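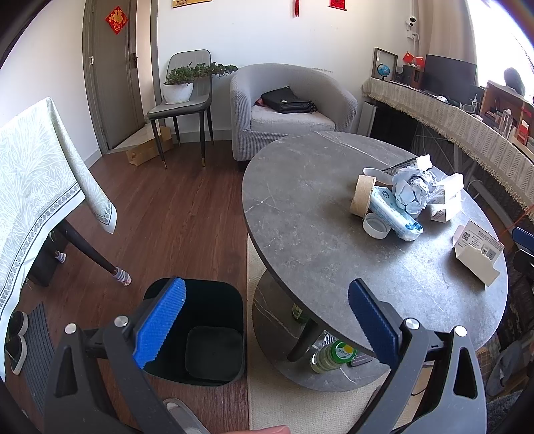 Table clearing with hand-held grippers, bin placed beside the rug. Photo: Gollberg

Halima Amadi cleaned apartments for Gollberg for six years before her job title changed to task operator. She now spends most of a shift with a gripper in each hand, doing the same work at a slower pace. The recordings go to Magesa, the group that trains the control software for the company's planned cleaning arm.

"The task sheet says 'clear table, discards to bin,'" she says. "It used to be thirty seconds of my day and I never thought about it. Now it is a procedure with a start position and an end position."

Paper and card are the bulk of the work. A cardboard tape core is easy to hold and easy to lose, Amadi says, as it rolls if the fingers close off center. Crumpled paper gives under the pads and has to be lifted without a second squeeze. Torn boxes are gripped by a single panel. Wipes packets she describes as "fine in the middle, bad at the ends."

The ribbed pads were a change the operators asked for. The earlier pads were smooth, and thin plastic slid out of them. "We wrote that in the notes for weeks. Then Widad came and did a shift with us, and the pads changed."

Widad Nassar runs the recording program. She puts the current set at 2,001 accepted recordings, with another 188 rejected, mostly for dropped items or a hand in the wrong place. Rejections are not counted against the operator. "They were at first," Nassar says. "People stopped attempting the difficult objects, so we removed it."

Rooms are recorded furnished, in ordinary use. Two-tier tables are on a separate list. Items on the lower shelf require a different approach angle, and the top hides part of what the operator is reaching for – a problem Amadi says she never had with her own hands.

On what the work has done to the crew, she is specific. Knees are better. Wrists are worse, and the operators now rotate after each block. Pay is hourly where it used to be per apartment. She knows fewer clients by name. "I used to decide what was trash. Now it is decided on the sheet, and if I disagree I write a note."

Does she expect the arm to replace her? "Parts of the shift, yes. The table, the floor. I asked for it in writing that operators get first choice of the supervising jobs, and we have that until the contract is renewed. After that I don't know."

Nassar does not dispute this. No date has been set for a trial in clients' homes. The next block of recordings covers bottles.

Comments (3)

flonar_tech: What is the pad material? We had ribbed silicone tear along the grooves after 100 hours.

M. in housekeeping: Hourly instead of per apartment is the real news here. Ask about travel time next time.

Grerimier: Same wrist trouble on our crew. A lighter spring helped a bit.

Last updated: December

Contact | © Workfloor Notes | Back to top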